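1/ It's been a long while since I wrote one of these, so get comfortable! We've been collecting two-arm demonstrations here in Venddale since June, and a few of you asked what the work is like day to day. I'll try to keep it short (I won't manage it).

2/ The task we're on now is small household handling: a container, its lid, a clear plastic tray, two arms, one table. One person drives both arms from start to finish, and every run is saved as one episode with the head view, the wrist views and all the joint positions lined up in time. 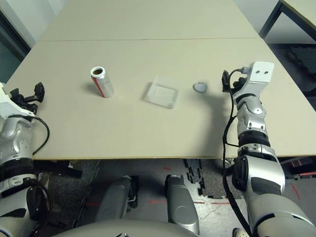
3/ We have almost 2,000 episodes so far, and I've driven far more of them than is good for my shoulders. The thing I'd pass along to anyone starting out is to vary the starting layout more than feels necessary. Our early batch had the tray in nearly the same spot every time, and the policy we trained on it reached for that spot wherever the tray really was. Very humbling afternoon.

4/ So now Lemlem Gudeta makes up a layout sheet before each session, 30 layouts to a sheet, and you set the table by the sheet and not by habit. Left side, right side, tray turned a little, lid far away, lid close. It slows us down and I grumble, but the data is so much better for it.

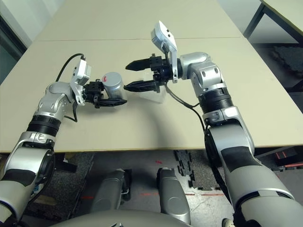
5/ Pace matters too! When I'm fresh I drive quickly, and when I'm tired I stop and hover above things while I make up my mind. A model will happily learn the hovering. We cap a session at 14 episodes now, then somebody else takes over and you go have a coffee and complain about the coffee.

6/ Then there's the question of what to do with the clumsy runs, the ones where you come in at a bad angle, back off and try again. I used to delete them all. These days I keep them if the recovery is clean and tag them "retry", so we can train with them or without them and compare.

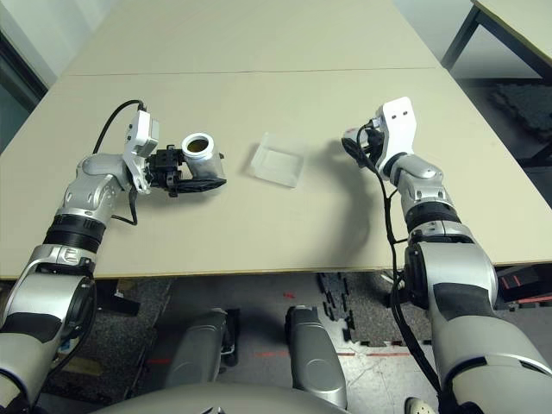 Muchen Kang: We went back and forth on this at Lutley for months. Do you tag the whole episode or just the stretch where the retry happens? Whole-episode tags gave us a lot of trouble later on.

7/ Good question, Muchen, and I'm a bit embarrassed by the answer. Whole episode, up until last week. Now Amrit Lavoie and I mark a start and an end for each retry, and we're slowly working back through the old ones with a pot of tea and a lot of patience.

8/ The wrist views are where I do most of my checking, by the way. From the head camera a grip can look perfectly fine, and then up close you see the fingers are sitting much lower than you thought. 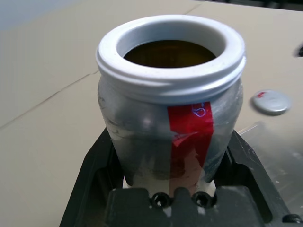 9/ I go through a handful from every session and write a line or two on each, mostly about finger height and how long I waited before closing. My notes are a mess, but Amrit can read them, bless him.

10/ Next up is having two more drivers learn the same sheets, so the model doesn't pick up only my way of doing things. I come in from the left a lot, apparently. If you've mixed drivers in one dataset, I'd love to hear how you balanced them, and whether you told the model who was driving.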